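Unit 4: Storage and partitions on mobile devices

Reading before class: chapter 6, sections 1 to 3. Bring the worksheet from Unit 3, as the block size table is used again.

4.1 Advertised and usable capacity

The number printed on a tablet's box is the size of the flash chip in decimal units. One gigabyte on the box is 1,000,000,000 bytes. Many file managers divide by 1,073,741,824 instead and still label the result GB. A 32 GB chip then shows as 29.8 before anything has been written to it. No space has been lost at this point; the unit has changed.

The real reduction comes afterward. The system image, the recovery image, the cache and the vendor area each take a fixed share. What remains is the user data partition, and this is the only part an owner can fill.

4.2 Worked case

The Gendalo tablet used in the lab reports the following in the partition listing:

system: 1,840 MB
vendor: 1,186 MB
cache and recovery together: 1,421 MB

Total reserved: 4,447 MB. Subtract this from the chip size in the same unit. Mixing decimal and binary megabytes was the most common error on the October quiz. State the unit on every line of your working.

4.3 Reserved space after an update

Older devices keep one copy of the system partition. An update is written over it while the device is in recovery mode, and a power failure during the write can leave the device unable to start.

Newer devices keep 2 copies, called slots. The update goes to the inactive slot while the tablet is in use. At the next restart the bootloader switches slots. If the new slot fails to start after a set number of tries, the bootloader goes back to the old one. The cost is a larger reserved area, unless the two slots share storage through compression or snapshots.

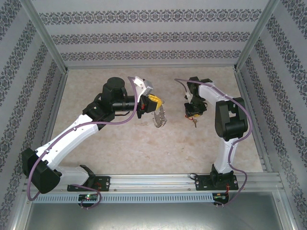

4.4 File system overhead

Formatting the user data partition uses a further share for inode tables and the journal. Some file systems also hold back a small percentage of blocks for system processes. A full partition slows down well before it reaches zero, as the controller has fewer free blocks for wear leveling.

Small files waste space in proportion to block size. With 4 KB blocks, a file of 100 bytes normally occupies one whole block. Inline data, where supported, avoids this.

Exercises

1. Repeat the case in 4.2 with two full system slots and two full vendor slots.
2. Compare your answer with the Kabbaj listing on the course page. Note any partition you cannot identify.

Send corrections to Naima El Khatib. Lab access: Driss Mansour.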